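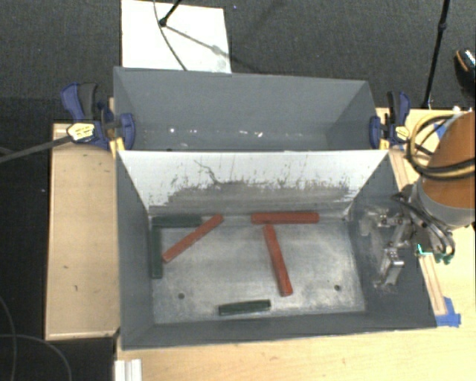
May 2018 — grasp-and-push, two-bin setup

Reran the Nornero policy on the red/green block set with push-before-grasp enabled. Same weights as the last batch, only the wall margin changed.

- push on: 40 grasps out of 41 attempts
- push off: 27 out of 41

Most misses with push off are blocks flush against a side or the divider. Fingertip has no room on the wall side and the planner still scores the pose as valid. Haziq wants the margin term learned; I would keep it fixed until the depth noise near the metal floor is sorted.

Check clamp torque before each batch — bin shift shows up as calibration error.

TODO: 2 more seeds, then send logs to Booker. Kinmont blocks in June.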